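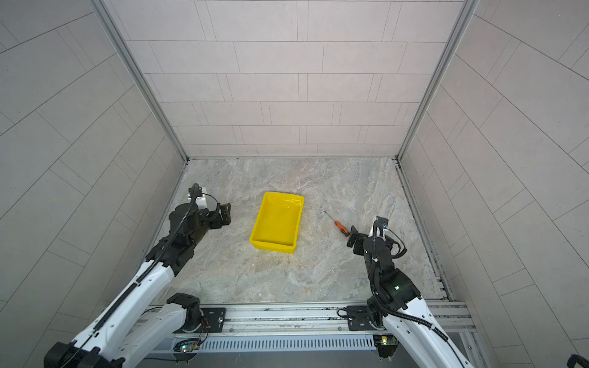
## 4. What the Clerks Wrote Down

### 4.1 The material

A rental inventory is a document that two people sign and neither reads. It is drawn up on the day a tenant gets the keys, filed, and brought out again on the day the tenant gives them back, when it becomes for one afternoon the most important text in the apartment. Our interest is in what happens to its adjectives between those two days.

The corpus consists of 300 closed tenancies in Pullham, each with one inventory from the start and one from the end. Most came from Jikton, a letting agency that handles the older buildings near the canal and keeps paper. The rest came from Avcı, a smaller firm with newer buildings and a filing cabinet we were asked not to lean on. Both agencies removed tenants' names before we saw anything. Jikton did this with a marker pen, which held up well on the typed pages and less well on the carbon copies, and we have treated the legible names as if they weren't.

We read for color words, condition words, and what we came to call shrugs: entries such as "as usual," "normal for type," and, in one bathroom, "fine I suppose." Çetinkaya coded the opening inventories and Filali the closing ones. We then swapped, disagreed, and coded the lot again over a long December. Where we still disagreed, the entry was marked unresolved. Section 5 gives the agreement scores by category, and readers who enjoy seeing two authors fail to settle on what "creamish" means are directed there.

### 4.2 Colors that move

In 199 of the 300 tenancies, at least one fixed surface changed color on paper while nothing in the file records any painting, replacement, or repair. Walls went from "white" to "off-white," a kitchen counter from "sand" to "gray," and a hallway carpet from "oatmeal" to "brown (light)" to "oatmeal" again when the next tenant moved in. The carpet is the only item in the corpus that seems to have recovered.

Some of this is surely dirt. Dirt can't explain all of it, though, as a fair share of the shifts run the wrong way. Surfaces that started out "yellowed" ended up "ivory," and we don't think the tenants bleached them. A better guide to the color of a wall is who held the clipboard. One Jikton clerk, known in our notes as Clerk F, had no use for "beige" at all and wrote "stone" for walls, blinds, a bath mat, and a refrigerator. When Clerk F did the opening inventory and somebody else did the closing one, the apartment turned beige in the tenant's care.

Across both agencies we found 41 different terms for shades lying somewhere between white and light brown. Red, by comparison, was "red." We take this as a fair picture of what gets installed in rented property, and of how much time the clerks spent looking at it.

### 4.3 Condition words and their price

Color words would be harmless if they stayed in their column. They don't. A change from "cream" to "tan" was often followed, further along the same row, by a change from "good" to "fair," and "fair" is where deductions begin. Neither agency has a written rule that a darker color word means a worse condition. When we asked about it, an Avcı manager said that there was no such rule and that everyone followed it.

The reverse pattern was rare. Very few rows show a color word growing darker while the condition stayed at "good," and those few were mostly written late in the day. We have no theory about this beyond the obvious one, that it was late in the day.

Tenants almost never objected to a color word at the start. Many objected at the end, and did so in prose of real quality. The letters of complaint are longer than the inventories they complain about, better spelled, and much more exact about paint. One tenant, charged for a "discolored" windowsill, supplied a paragraph on afternoon light that we would have been glad to have written ourselves. The deduction stood.

### 4.4 The software interlude

Midway through the period covered, Avcı bought a tablet form from Dridico that replaced free text with a menu. The menu offered white, cream, gray, brown, and other. It was meant to put an end to the problem described above, and for walls it mostly did. For everything else the clerks chose "other," which opened a text box, and in the text box they went on as before. One of them appears to have believed that the box had to be filled to the end.

The form did bring one lasting change. It would not close until every field had an entry, so items that had been passed over in silence on paper now received opinions. Light switches acquired colors. So did the insides of cupboards. The average visit grew to some 40 minutes, by the agency's own estimate, and the clerks let it be known that they had liked the paper.

### 4.5 Surfaces with no color to speak of

The hardest entries concern surfaces that have several colors at once and no opinion as to which should win. Speckled counters, marbled vinyl, terrazzo, and stone all belong here. A clerk with one box to fill must pick a tone and let it stand for the rest, and the next clerk, standing in a different spot on a duller Tuesday, will pick another. Neither is wrong. The tenant pays the difference.

Figure 3 gives a sense of the trouble. "Gray" would do for it, as would "beige," and a clerk in a generous mood might get as far as "peach." Our corpus has surfaces described in each of these ways, now and then by the same hand in the same month. Veining makes matters worse: a streak recorded in the opening inventory is a feature, while a streak first recorded in the closing one is damage. Pitting behaves the same way. We found no opening inventory that mentioned pits in a floor and several closing ones that did.

**Figure 3.** Mottled stone: pale gray, off-white, and beige, with faint peach tones, white streaks, and scattered dark specks.
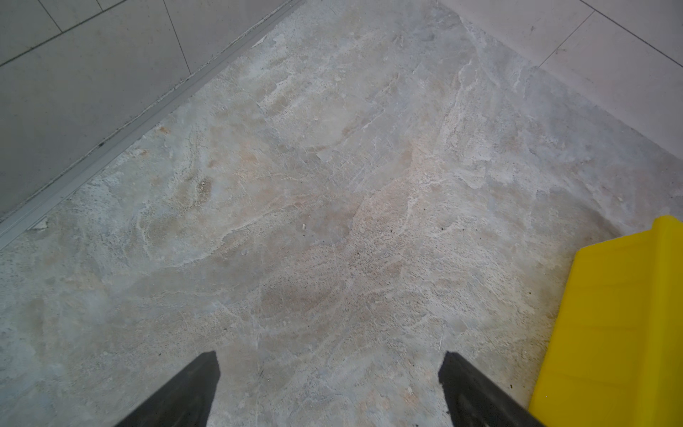
### 4.6 Limits

Two agencies in one town do not make a country, and both let us in knowing what we were after. Paper files that ended in a serious dispute were held elsewhere, by a lawyer who did not reply, so our tenancies are on the peaceful side. We also worked from words alone. We visited none of the apartments and can't say what color anything was, a position we share with the people who decided the deductions.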